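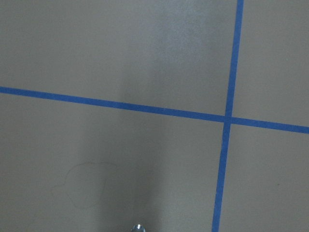
3.2 Marking out the surface

I'm going to spend more words on tape than a methods section usually gets, and I hope you'll bear with me. When I started on the Wultthorpe layouts I had read plenty of papers on placing objects by hand or by machine, and nearly all of them said something like "the work surface was divided into cells" and moved on. Divided how? With what? Who checked it? I had a roll of painter's tape and a long table and I wanted somebody to tell me what to do, so this section is mostly the one I wished I'd had.

The basic unit in our study is the cell, a rectangle closed in by four pieces of tape. An object counts as placed in a cell when its whole base is inside the inner edges. If any part of the base rests on tape, we score it as a line contact and write down both cells. I went back and forth on that rule for a good month. My first version let the tape belong to whichever cell was on the left, and it was a mess, since which side is left depends on where you're standing and people do walk around a table!

We used blue tape throughout. I tried a white one early on (it was in the drawer) and lost track of the lines whenever a sheet of paper was lying anywhere near them. Blue is easy to pick out on brown and easy to pick out on gray, and those were the two colors I cared about. The other nice thing about painter's tape is that you can lift it and lay it again while you're still fussing, though I'd say once or twice at most before you throw the piece out and cut a fresh one.

The order of laying matters more than I expected. We put the long lines down first, end to end, each in a single pull from the roll, and then laid the crosswise lines over them. Stopping and restarting a long line leaves a little step where the pieces meet, and then every measurement taken from that edge has the step in it. Two people make this so much easier. One holds the loose end flat at the far side and the other walks backward with the roll, and you only press down when you both like where it is.

Crossings get two layers of tape, so there is a slight ridge. For heavy, flat-bottomed things I doubt it makes any difference. For small upright pieces with narrow bases it could, and our protocol asks people to start them well inside a cell. I never found a way of making crossings that I liked better. Cutting the tape so that the ends meet looks lovely for a day or so, and then the corners start to curl.

The table layout itself is simple (Figure 2). Paper goes down first, pulled tight and taped under the edges, and the grid goes on top of the paper. Pulling a whole used grid off a bare tabletop is a miserable job; with paper you roll the lot up and start over.

Figure 2. Brown kraft paper on the work table, with lines of blue tape running lengthwise and crosswise to give three columns of cells. 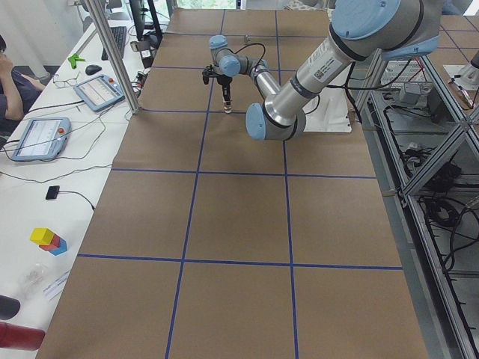
One reader of an early draft wondered whether paper was a bad choice altogether, and suggested printing the grid on a vinyl sheet so that every layout would come out the same. It's a fair point, and I did price it. The trouble is that a printed grid fixes your cell size before you know what cell size you need, and ours changed between the Totora pilot and the main set. Tape let me change my mind on a quiet afternoon without ordering anything. If you already know your objects and you're going to run the same layout for years, I'd say go ahead and print it.

Paper does have a personality, I'll admit. It wrinkles when somebody leans on it, and a wrinkle under a tape line pulls the line with it. We walked the length of the table before every session and pressed the tape down with the side of a thumb, then replaced any piece that wouldn't stay. In the main set we logged 600 placements, and 34 of them were scored as line contacts. I looked at those one by one afterward. There was no single line that collected them all, which was a relief, as a badly laid line was exactly what I was afraid of.

We also measured the grid itself. I took 60 readings with a steel rule, inner edge to inner edge, spread over cells near and far, and I'd really encourage anybody doing this kind of work to take the readings before the first session and keep them with the data. They took me less than a morning. The Bhat layout sheets, which we used for recording, have a blank grid on the back, and I just wrote each reading into the cell it came from.

Some lines still lean. You can lay two strips with great care, stand back feeling pleased with yourself, and find that they meet at something a bit off a right angle. I used to peel them up and start again. These days I record the lean and carry on, and the scoring goes by the tape as laid, so a cell that's slightly skewed is scored as a slightly skewed cell.

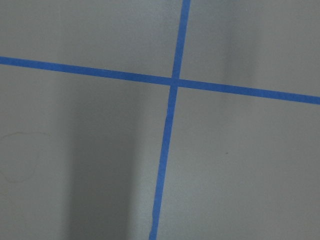 How square does a grid have to be before you can use it? Square enough that the largest object in the set fits inside the smallest cell with a finger's width to spare on every side. We tested that with the object itself, turned through a full circle, and re-laid the line if it touched tape at any point.

The same rule carried over to the Hanusar trays, where the cells are much smaller and the tape takes up a bigger share of the space. I cut the strips down lengthwise for those, with a blade and a ruler, and it was slow going. Section 3.3 gives the tray sizes and the order in which the objects were set out.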